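Stainless Steel Tumblers: a Rambling Reference Entry

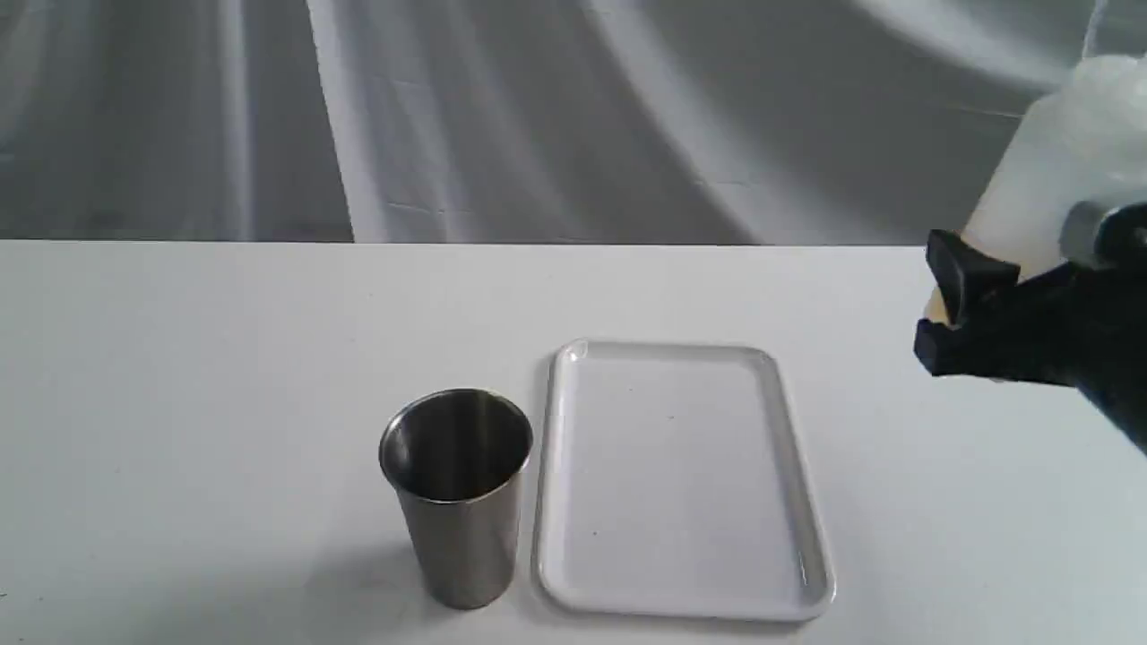
What the word means

I've kept this entry on my kitchenware pages for years now and it keeps growing, so grab a cuppa before you start. A tumbler, in the plainest sense, is a drinking vessel with no handle, no stem and no foot. The name is older than the flat-bottomed thing we all drink from. The usual story is that early tumblers had rounded or weighted bases, so they'd tip about when you put them down, and you either finished your drink or watched it roll across the table. I've read a few competing versions and I'm not going to pretend I can settle it, but I like that one best!

These days the word covers glass, plastic, ceramic, enamel and metal. In my house it means steel, and steel is what I'll mostly stick to (there's a separate entry on enamel mugs, which I got very carried away with).

The metal itself

Stainless steel is iron with a decent dose of chromium in it, and the chromium reacts with oxygen to make a very thin film over the surface. Scratch the film and it grows back, so long as there's air about. That's the whole trick, really, and it's why a steel cup can live in a camping box through a wet winter and come out looking fine when the tin opener next to it has gone orange.

Most food-grade cups are made from what people in the trade call 18/8, meaning 18 per cent chromium and eight per cent nickel. You'll also see 18/10, which has a bit more nickel and tends to get used for cutlery and posh saucepans. There are nickel-free grades too, and they're worth looking up if you've got a nickel allergy in the family. A fridge magnet will usually grab a nickel-free cup quite firmly and ignore an 18/8 one, although 18/8 can turn a little magnetic where it's been stretched or bent hard. I wandered round the kitchen with a magnet one January arvo testing everything we own, and had a lovely time.

How they're made

The simple single-wall sort starts as a flat disc. A press pushes the disc through a die to make a shallow cup, then another press makes it deeper and narrower, and so on until it's the right height. This is called deep drawing. The metal gets harder each time it's worked, so tall shapes sometimes have to be heated and softened between presses or they'll split. After that the top is trimmed and, on the better ones, the rim is rolled over so you're not drinking off a raw edge. Run your finger round a cup before you buy it. A rolled rim feels like a tiny tube, and a cheap one feels like the lid of a tin of beans.

Double-wall tumblers are a cup inside a cup, welded at the lip. If the gap is just full of air you get a bit of insulation. If the air's been pumped out and the hole sealed you get a lot, because heat has a terrible time crossing a vacuum. Look underneath for a small dimple or a disc covering one up, as that's often where the sealing was done.

Finishes

Mirror polish looks gorgeous in the shop and shows every fingerprint by morning tea. Brushed (or satin) finish has fine lines in it from an abrasive belt, and hides wear far better. Powder coating gives you colour and a bit of grip, but it chips if you knock it on concrete, ask me how I know. Hammered finishes come and go with fashion. My own preference is brushed, no lid, no logo, and I'll bore anyone at a barbecue on the subject.

The ones I've used

My first was a Weltetti, bought in 1993 for a bushwalking trip, single wall, plain as a post. It's still in the cupboard with a dent near the base and it's still the one I reach for when I want cold water. I did try to replace it with a Nustine double-wall in a fit of modernity, and look, it's a good cup, it kept ice going through a very long drive up the coast, but it's too fat for my car's cup holder and it sulks in the back seat.

Then there's the Potgieter nesting set, which stacks beautifully until you put it away damp, at which point it stacks permanently. (Stand the bottom one in warm water, put cold water in the top one, twist gently. Works nearly every time.) I've only borrowed a Stelska, so I'll hold off on an opinion apart from saying the rim was nice.

Hot and cold

Single-wall steel passes heat straight through. Lovely for cold drinks, because the metal chills quickly and feels cold on your lip, and rotten for tea unless you've got fingers like a blacksmith. Cold drinks will also make it sweat on a humid day, so use a coaster on timber. Double walls sort out both problems, but never put one on a stove or campfire! The sealed gap can build up pressure, and you don't want to be near that. Microwaves are out for either kind.

Does it taste of anything?

People ask me this more than anything else. A clean steel cup shouldn't taste of much, though plenty of people swear they notice something metallic with wine or orange juice. I get it slightly with white wine and never with water. Old coffee is the more usual culprit. It leaves a brown film that hangs on through ordinary washing, and bicarb with warm water, left for an hour and wiped round with a soft cloth, will shift it.

Cleaning and small troubles

Rainbow patches come from heat and are harmless. White chalky marks are minerals from hard water, and a splash of vinegar gets rid of them. Little brown spots are usually bits of iron left by steel wool, so use a nylon scourer instead, going with the grain on a brushed cup. Keep chlorine bleach well away, as it can pit the surface, and the film I was raving about earlier won't fill a pit back in.

See also: enamel mugs, vacuum flasks, beakers, thermos lids that don't fit anything.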